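Ovorach Counter Set
By the Zirbridge simulation group
29th January

Welcome, and thank you for stopping by! We put these simulated examples together for anyone teaching a two-armed robot. 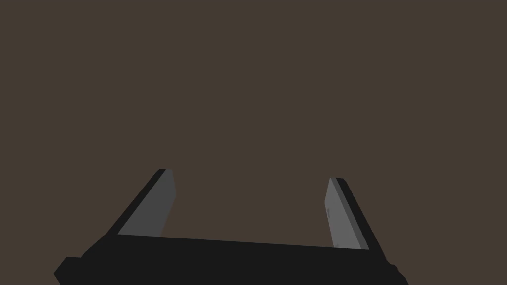
Each episode keeps its views together in one folder. Please don't throw out the plain ones – even open fingers against flat brown can be useful to a learner.

There are 633 episodes, and we held back 100 for testing.
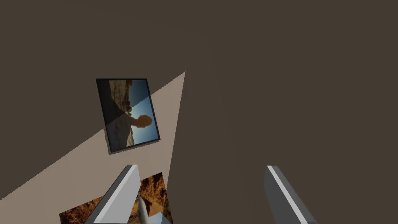 The split is by episode, so please keep it that way. 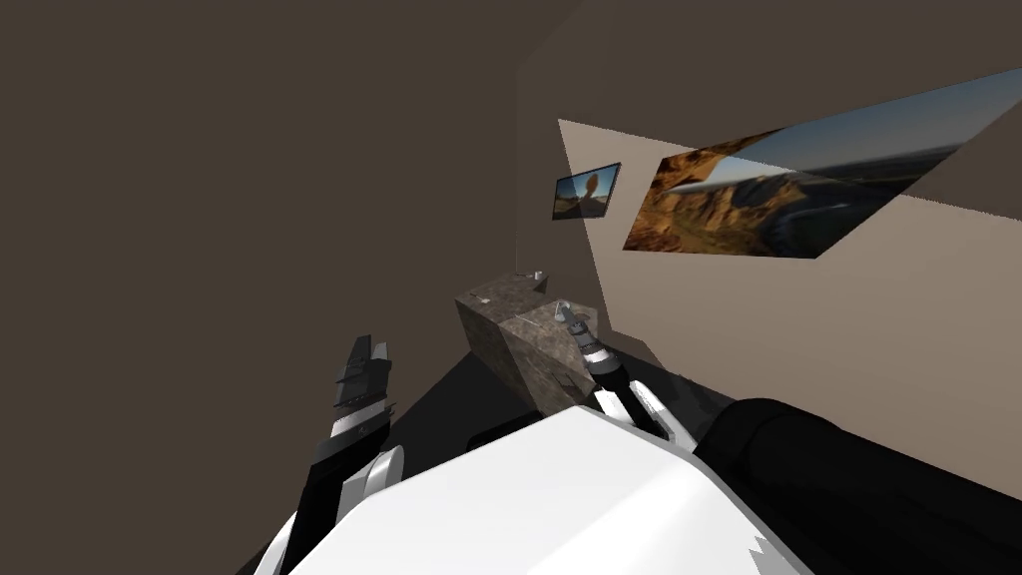
Notes and corrections are always welcome.

Last updated: August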